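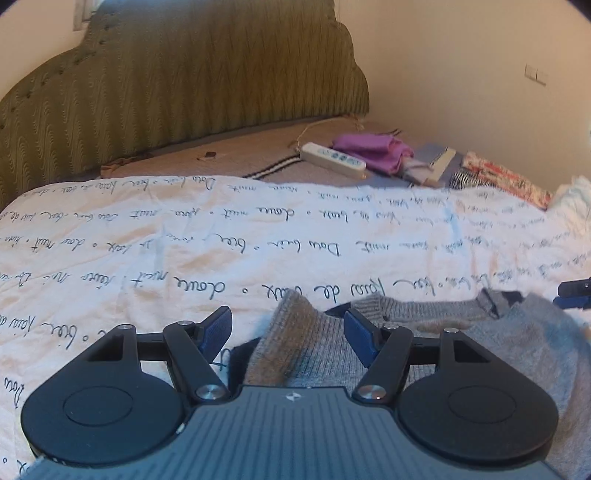 Notes on contact-first grasping for knitwear

Jun 18, 2023

The method has been stable since November, so I am writing down what it does and where it still fails. The problem is narrow: pick up a knitted garment from a bed that already has other fabric on it, and get one garment and no bedding. Printed covers are the hard case. The segmentation model from Sarkberg treats lettering as fabric edges, and a policy trained on plain sheets will close on a word.

Bevarik, our training pipeline, drops the global mask. It scores a small patch between the fingertips on local texture alone – rib direction, stitch pitch, fold height – and the gripper closes only when the score holds for 5 consecutive steps. We record demonstrations by hand with the same finger geometry the arm uses. A ribbed section standing up from the rest of the garment is the preferred target.
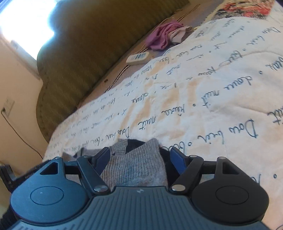
Soft Materials Group, Clalville Robotics Lab

Results so far, on the Shehu test set: 100 trials with the old mask, 60 clean single-garment grasps. The patch score has been run on three beds only, and I will post its numbers when the count matches.

One failure is common. Where a second fabric layer sits inside a fold, the score sees ribbing on the outside and says nothing about the rest. Closing more slowly did not help. A second look after a short lift might – that is the next thing to code.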